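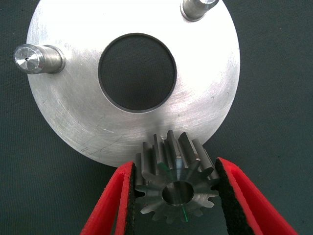
Fig. 1. Aluminium disc with central through-hole, on a mat.

Building Envelope, Unit 10: Flat roof membranes and edge fixing
Notes revised 12 July 2009

10.1 Scope
These notes deal with single-ply membranes on warm roofs. Inverted and green roofs are left to the June unit. The worked case is the Ellon store, a single-storey shed with a parapet on 2 sides and open eaves on the others.

10.2 Wind load
Uplift is greatest at corners, then along edges, then in the field of the roof. Divide the plan into zones before choosing a fixing pattern. At Ellon the layout came to 227 fixings, almost half of them in the corner and edge zones. Do not carry the field spacing into a corner.

10.3 Laps
Side laps must cover the fixing row and leave enough clear width for the weld. Clean both faces. Make a test weld at the start of each shift and after any long stop, peel it when cool, and keep the strip. A weld that parts at the interface is rejected. Tearing within the sheet is the result wanted.
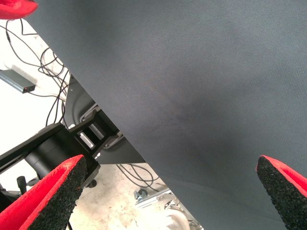
One reader of the earlier issue, Oei, objected that peel strips cut from the end of a run flatter the welder, and asked that they be taken from a mid-run lap and patched. The point is accepted for hand welds. For machine welds the end strip stands.

10.4 Edges
Praverine and Titora details differ at the drip. The first turns the sheet over a metal trim and welds to it; the second clamps the sheet under a bar and seals the top. Either may be used in the coursework. Show the upstand height, the line of the vapour control layer and how the two meet.

Reading for next time: 10.5, parapet cappings.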